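現場だより:ロボットの手のお手入れ、やっています

こんにちは、グレンドサイド整備室です。前号の予告どおり、今回はうちの双腕機「ダランス」の手まわりの点検について書きます。地味な話ですが、8月の見学会で触ってもらう予定なので、いまのうちにきっちり仕上げておきたいんです!

ダランスの手は、指のつけ根が弱点です。動かしているうちに少しずつガタが出て、ある日とつぜん「あれ、つかみが浅いな」となります。先月はまさにそれで、エラー番号2077が何度も出ました。マニュアルを引くと「指位置の偏差」としか書いていなくて、最初はエンコーダを疑って半日つぶしました(ボグダン・マコフスカさん、あのときは電話で長々とすみませんでした)。結局、原因はつけ根のねじのゆるみ。締め直したらエラーは消えました。拍子抜けです。

それからは、動作時間が400時間を超えるたびに手を点検することにしました。順番はだいたい決まっていて、まず腕を低い姿勢まで下ろし、指を下に向けた状態で止めます。電源を落としたら、指を一本ずつ軽くつまんで左右に揺すってみる。ここで強くひねるのは禁物です。私は一度やらかして、原点合わせを最初からやり直しました。 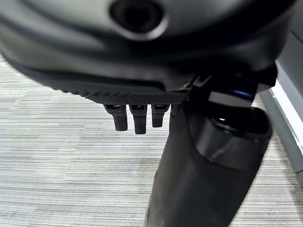

揺すってみて引っかかりがなければ、次は滑り止めのざらざらした部分です。細かい凹凸にほこりがたまるので、乾いたやわらかいブラシで掃きます。以前はアルコールで拭いていたのですが、凹凸の奥に布の繊維が残るのでやめました。カーペット敷きの部屋だと毛くずもけっこう拾うんですよね。掃除機を先にかけておくと、あとがずいぶん楽です。

そのあと、手首側のブラケットの合わせ目をライトで照らして、すき間が広がっていないかを見ます。ケーブルの取り回しもこのときに確認。腕をひねった姿勢で突っ張る箇所があれば、固定バンドの位置を少しずらします。ここは黒い部品ばかりで本当に見えにくく、斜めから光を当てるのがコツです。真上から照らすと、てかって何もわかりません。

最後に電源を入れて、ゆっくりした速度で開閉を3回。音に変化がなければ原点を確認しておしまいです。慣れれば一人で56分、昼休み前にちょうど片づくくらいの作業になりました。記録は整備室の青いファイルにとじてあるので、使う前に前回の日付と動作時間を見ておいてください。

予備のねじはプレドベルグの倉庫から取り寄せ中です。届いたら、つけ根の分はまとめて交換するつもりでいます。ゆるみ止め剤を使うかどうかはまだ迷っていて、ヴィソツカの組立班では使っていないそうなんです。次に外すときの手間を考えると、うーん、悩ましい。試したことのある方がいたら、整備室までぜひ教えてください。コーヒーくらいは出します!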